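Home | Forums | Laundry & Closets | Log in
1 min read

Zisis
Settle this for me. I lay big stuff out flat on the table before folding – my other half says that's a waste of time and folds against the chest. This dark green one doesn't even fit in the shot.

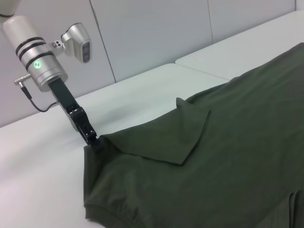

Kao: Flat, every time. Chest folding gives me crooked hems.

Listov
Disagree! I've folded in the air since February and my shelf looks fine.

Kao
Fine from 14 feet away, maybe :)

Zisis
Ha. Sticking with the table then.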